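Ponstead repair room moves on to desktop towers

The repair room at Ponstead has started on its biggest job so far, a batch of 39 desktop computers handed over by Mondwood when the firm changed offices in September. The machines will be checked, fitted with the parts they need and passed on to families in the town.

Natalie Inskip, who runs the bench, said each tower is opened and laid on its side before any work starts. Hard drives ride in blue plastic caddies, so they can be changed without much fuss. Processors take longer to sort out.
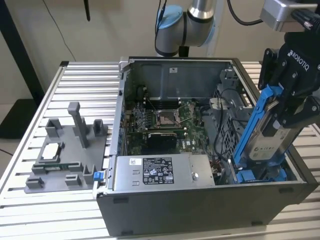
Processors still needed

Some of the towers have no processor in the socket. Wissam Hamdan is matching spare chips to boards and has 12 set aside. The repair room has $500 left for parts this year and would rather spend it on memory.

"If you have an old office desktop in the closet, bring it in, even if it won't start," Inskip said. "The power supply alone can save another one."
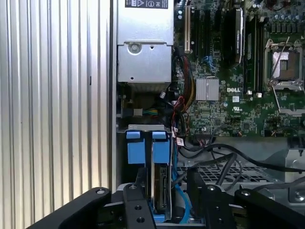

Inside a Dell desktop, with the processor socket empty.

Computers can be dropped off at the Bellamy building until 4 p.m. Owners should remove any personal files first. Laptops and printers are not being accepted for now. Questions go to Gemma Bainbridge at extension 3767.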